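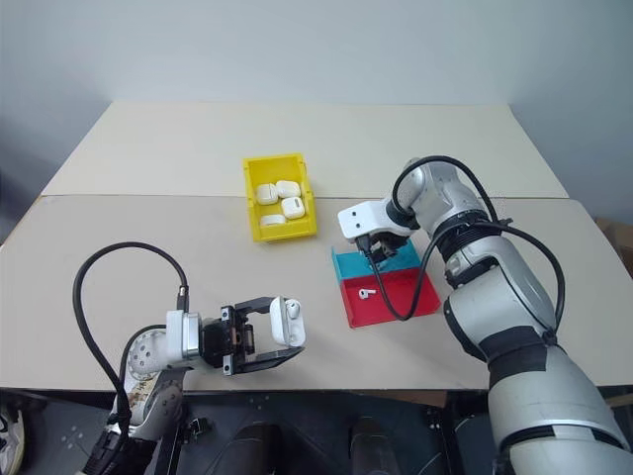 Trunden two-arm bench kit with the yellow parts bin and the two-colour tray. The left gripper has an earbud charging case.

The Trunden is a bench-top kit for small-parts sorting and unpacking trials. It suits labs, training colleges and repair shops that handle light consumer goods. You get two jointed arms with parallel grippers, wrist modules, cabling, a bin, a divided tray and the control software.

Each arm can be taught on its own or as a pair. A typical earbud job has one arm holding the case while the other handles the earbud, with the tray compartments set up as separate drop zones. Zone names and colours can be changed in the software.

Reach is 676 mm per arm. The grippers share one fitting, so a spare will go on either side. Flat fingers are standard – soft tips are sold separately. The cables run outside the arms, so allow clearance behind and beside the bench.

The kit ships in 4 cartons and takes two people to set up. Bench not included. Spare finger sets are stocked at our Grumora warehouse and usually leave within 15 days.

Comments

Nelly Londoño
Can the tray be swapped for a deeper one? Ours needs to hold chargers as well.

Kristof Van Loon
Yes, we did that in February. You have to re-teach the drop height.

Octavio Cuadros
Good kit, but the manual is 143 pages and the gripper section is near the back. Start there.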